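**Where does everybody keep the bags for the small trash can?**

**umwood_ed** · 29 August 2020

I line the little office can with leftover shopping bags. The supply lives in a heap on the carpet, and the heap is winning. I want something on the wall that costs nothing. Suggestions?

**Lona1126**

Empty tissue box. Stuff them in, pull one out. Been doing it since May.

**umwood_ed**

Tried it. I pulled one out and got eleven.

**drywall_dan**

Buy a proper dispenser. Zelenák makes a metal one you screw to a stud.

**umwood_ed**

"Costs nothing," Dan. It's in the first post.

**zeltthorpe_291**

Stick-on hook. Gather the handles of one bag, fasten them tight, hang it up. Then stuff the others inside through a slit near the bottom.

**drywall_dan**

Stick-on hooks fall off. I have a drawer of fallen ones.

**zeltthorpe_291**

Did you wipe the wall first?

**drywall_dan**

I did not wipe the wall first.

**Lona1126**

Folding them into little triangles is still the correct answer, if you have evenings to spare. I have 1000 triangles and no regrets.

**umwood_ed**

I don't have evenings. OK, I went with the hook. Red tape over it, smiley side out.

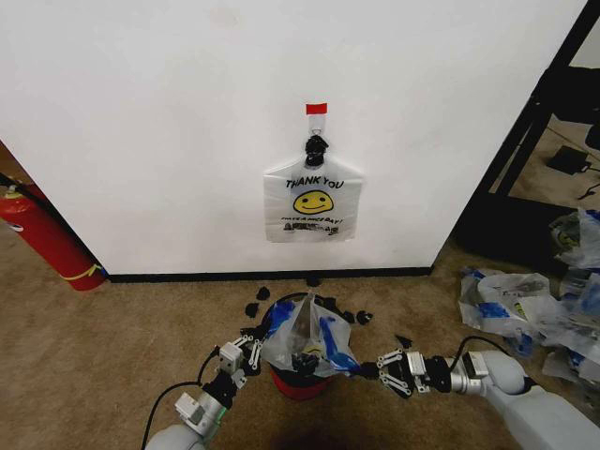
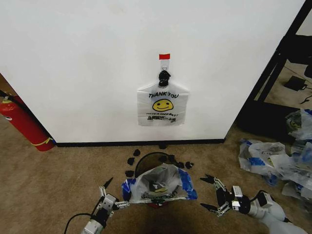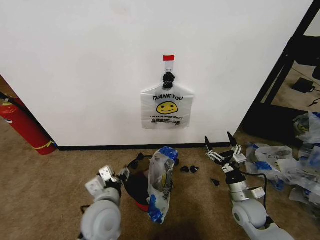
I haven't cut the slit yet. I'm worried about tearing the whole thing, and I've grown attached to the face. How long should the cut be?

**zeltthorpe_291**

Three fingers wide. Put tape on both ends of the slit or it'll run.

**drywall_dan**

Or cut nothing and fill it from the top.

**zeltthorpe_291**

The top is tied shut, Dan.

**drywall_dan**

Then untie it. I still say the dispenser.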